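About Brorkstead Linen Hire

Brorkstead supplies bed linen and towels to guesthouses, holiday rentals and small hotels.
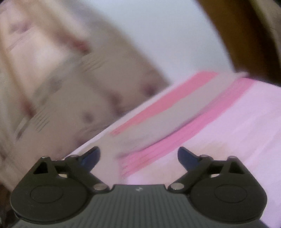 The business was started by Érica Coutinho, who had managed a guesthouse and was tired of sending sheets two towns over to be washed. She leased an old bakery building on Kandasamy Road and bought two washers and a press. We still work from the same address, with more machines and a bigger loading door.

Today we have 37 regular customers. The smallest rents out one room above a bookstore. The largest takes 589 sets a month in high season, which for us runs from May through September.

There are 11 of us on staff. Aishwarya Namboodiri runs deliveries and is the person to call if your order is short or you need extra sets for a late booking. Érica handles new accounts and does most of the buying.

You don't sign a long contract with us. Most customers pay monthly and can change their order up to two days before delivery. We charge for lost items but not for ordinary wear — sheets that get thin are taken out and sold as rags to local garages.

Delivery is free within the Nodarness area. For addresses farther out, please call the office for a price.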